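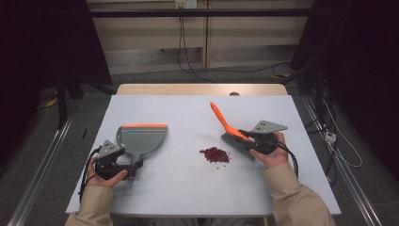

*Beans, brush, dustpan with the orange lip.*

1/7/24

I cook dry beans most weeks, and every week some of them end up on the table. I sort them by hand before soaking, and there is always a point where the bag tips or my sleeve catches the pile. So over the years I have formed opinions about small dustpans.

The one I use now is gray plastic with an orange strip along the front edge. The brush has an orange handle and dark gray bristles. I bought the set at Grelau, the hardware store on the corner, after my old pan cracked down the middle in March. It had been left on a radiator and was never flat again after that.

Flat is what matters with beans. Flour or crumbs will go under any edge and you end up with that thin line you have to wipe with a cloth. Beans have the opposite problem. They are big enough to hit the edge and bounce back. If the lip is thick or curled up at one corner, they roll along it and drop off the side of the table, and then you are on your knees looking under the stove.

The way I do it:

- Push everything into one small heap first, using the side of the brush. Get the strays in before you pick up the pan.
- Put the pan down close to the heap and press the lip against the table.
- Sweep in short strokes. A long stroke flicks them.
- Tip the pan back before you lift it.

Red beans are easy to see on a white tabletop. Navy beans are not, and I have found those weeks later. Lentils I don't sweep at all. I use a damp paper towel.

People ask if I still cook beans that have been swept up. If they were on a clean table and the pan is one I keep only for the table, yes. They get rinsed twice and then boiled for a long time. If they were on the floor, no. I keep a separate brush for the floor, an old blue one, and it hangs in the hall closet so it doesn't get mixed up with this one.

Thulani Hlongwane wrote to me after my last post to say he sorts his beans on a rimmed baking sheet and has not spilled any since. I tried it. It works, but the beans look darker against the metal and I missed a small stone, so I went back to the table.

For anyone who wants the recipe again, I soak them overnight in plenty of cold water, drain, cover with fresh water, and boil hard for 14 minutes before turning the heat down. Then an onion cut in half, a bay leaf, and salt near the end. My oven runs at 210 for the cornbread, in Celsius, as it came from my aunt's place in Ustmont and I never got used to converting it.

I wash the pan in the sink with dish soap every couple of weeks. The brush gets the same, then dries with the bristles down on a towel. Next I need to find a better jar for the beans, one with a mouth wide enough for a measuring cup.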